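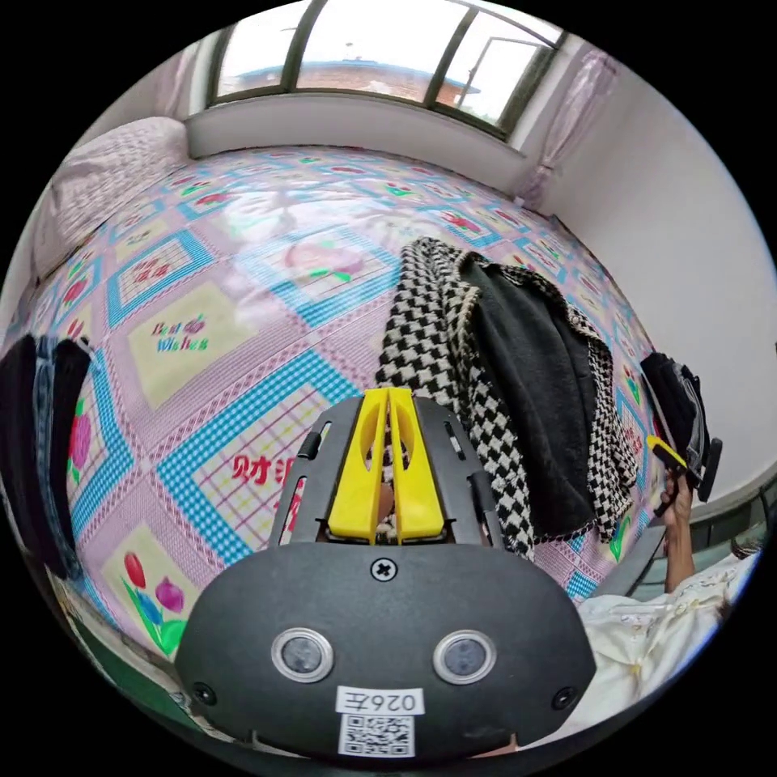 Shirley Haworth told me once that a printed sheet is for people who don't want to iron, and that if she had her way every bed in the country would be white. I've been arguing with her ever since, and that argument is pretty much my talk today, so thank you, Shirley.

(Wait for the laugh. If there isn't one, keep going.)

Hi everybody, I'm Tracey Sedgwick, and I'm going to talk about sheets for a while. Busy sheets, mostly. Patchwork prints, the kind with pink squares and yellow squares and sky blue ones and checks running in between, and little flowers in the squares. Leave the slide up through this whole first part so people can look at it while I talk.

Point out "Best Wishes." It's in the pale yellow square on the left, in red and blue cursive. I love that. I love going to sleep on a sheet that wishes you well! Then the tulips down in the lower left corner, one red, one more of a purple-pink. And the big red Chinese characters on the pink grid. The first one is 财, which has to do with wealth. So you've got good wishes and money and flowers, all on one bed. Ask the room: what does your sheet say? Take two or three answers, no more, or we'll be here till supper.

OK. Why do I like a sheet like that one?

First thing, forgiveness. A plain white sheet shows every crease, every crumb, every cup of coffee you told yourself you wouldn't drink in bed. A patchwork print breaks up the surface so your eye doesn't land on one wrinkle. Shirley says that's cheating. I say I have a job and a dog.

Second thing, and this one surprised me when I started teaching the Hurkness evening class: a print with squares is the easiest sheet in the world to put on straight. You have lines! Pick one checked band, run it parallel to the side of the mattress, and you're done. With a plain sheet you end up walking around the bed three times tugging at it. I had Jonatan Öberg try both in class. He did the squares one in a single pass and then stood there looking very pleased with himself, and the plain one had him muttering in Swedish.

(Demo here if the table is big enough. Use the crib sheet, it's in the blue tote. Corners: tuck the foot, lift the side up onto the mattress, tuck what hangs, drop the side, tuck again. Do it slow the first time. Face the room, not the table — I always turn my back at this part.)

Pillows next. Go back to the slide for a second. The pillow up at the head is a pale pink with a bit of texture to it, no print. I think that's exactly right. If the sheet is doing a lot, let the pillow be quiet, and pull its color from somewhere in the pattern. There's light pink in those squares already, so the two get along fine. You don't have to buy the matching set. I know the matching set is in the package and it's on sale. You still don't have to.

Story about the matching set: Candela Soler bought the whole thing, sheet, two shams, duvet cover, curtains, and a lampshade, all in one rose print from a Bindora catalog. She lasted six nights. She said it was like sleeping inside a birthday card. She kept the sheet and the shams, gave the curtains to her sister, and the lampshade is in my garage for reasons I won't get into. (Candela is fine with me telling it, I checked.)

Now the part where I get in trouble.

Clothes on the bed. There's some dark stuff over the side in the slide, black and a strip of faded denim, and I bet half of you noticed it before you noticed the tulips. Show of hands, who has clothes on the bed or hanging off it right now, at home, this minute? Put my own hand up first. They'll be braver.

I used to tell people never, ever. Bed's for sleeping, clothes go in the closet. Then I tried living that way and what I got was a chair you couldn't sit in. So what I say now is, give it a side. One side of the bed is the landing side, and whatever lands there has to be gone before you get in at night. Jeans you'll wear again go on a hook. Anything that smells goes in the wash. If it's been moved from the bed to the chair and back to the bed two nights running, I make you pick.

Keith Whiteley wrote to me after the last time I gave this talk, and I want to read a bit of it because he disagrees and he's funny. He wrote, "I am 73 years old and I have draped my trousers over the bed every night of my adult life, and they have never once complained." Fair enough, Keith.

Denim on a light sheet, quick warning while we're on it. Dark new jeans can rub off color, and pale pink and cream are the first places you'd see it. Faded ones I worry about much less. If you do get a blue smudge, cold water and a little dish soap, dab it, don't scrub. I've scrubbed. You get a bigger, fuzzier smudge.

Washing. People always ask, so do it before the Q&A or it eats the Q&A. Printed cotton, inside out if it's a duvet cover, cool or warm, skip the bleach. Reds are the ones I watch. A sheet with a lot of red in it gets washed by itself the first couple of times in my house, and I throw in an old white washcloth to see if anything's coming off. Line dry in the shade if you can. I left a floral one out for most of August, long story, and the side facing the sun went the color of weak tea.

Someone will ask about thread count. I don't care much about thread count. I've had an 80 count muslin off my grandmother's shelf that I'd take over plenty of the fancy ones, once it had been washed enough times to go soft. Feel it with the back of your hand. If you like it, buy it.

Someone else will ask about the Gillomum clips, the little elastic ones for the corners. They're OK. They go under the mattress and you'll forget they're there until you change the bed and one snaps you in the knuckle. On a flat sheet I'd still rather fold a good corner.

(If running long, skip the clips and go straight to the swap table.)

Swap table: it's at the back by the coffee. Bring a clean sheet, take a sheet. Flat ones are folded with the size pinned on the outside, please leave the pins on. There's a twin with sailboats I'm hoping goes to a good home, and I'd ask you not to let Shirley near the prints, she'll only talk you out of them.

Questions. Repeat each one into the microphone before answering. Water is under the lectern.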